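Cold water or warm for dark cotton?

jfehr
My blue tees go dull fast. I wash at 115 degrees with liquid detergent. Too hot? 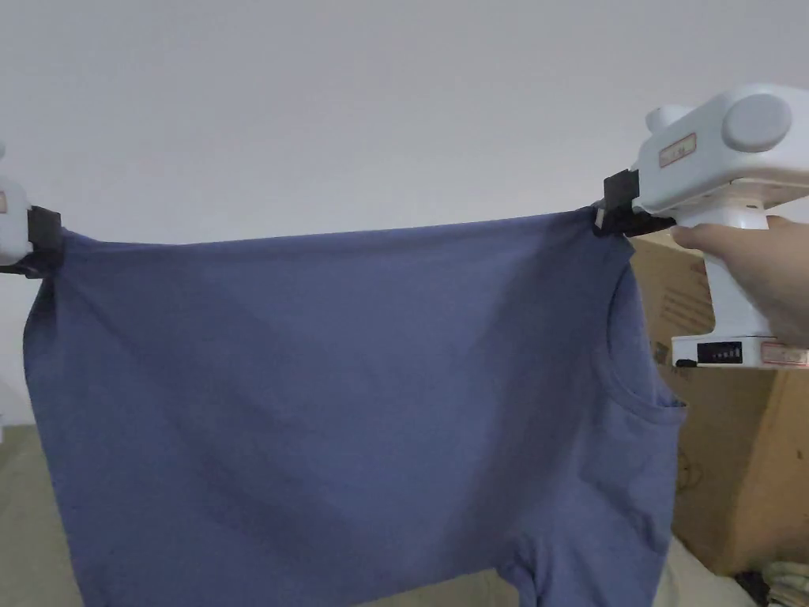
They get 30 minutes in the dryer after that, low heat.

clifford_l
Water is fine. It's the dryer. Hang them.

ginette_d
Disagree - I wash cold only and still use the dryer. No fading worth mentioning.

jfehr
Tried both this April. Cold left the collars grimy.
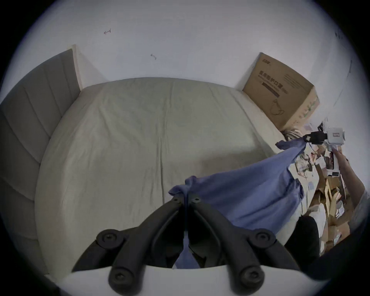 Blue cloth, bedroom

clifford_l
Pretreat the collars, then wash cold. I still say skip the dryer.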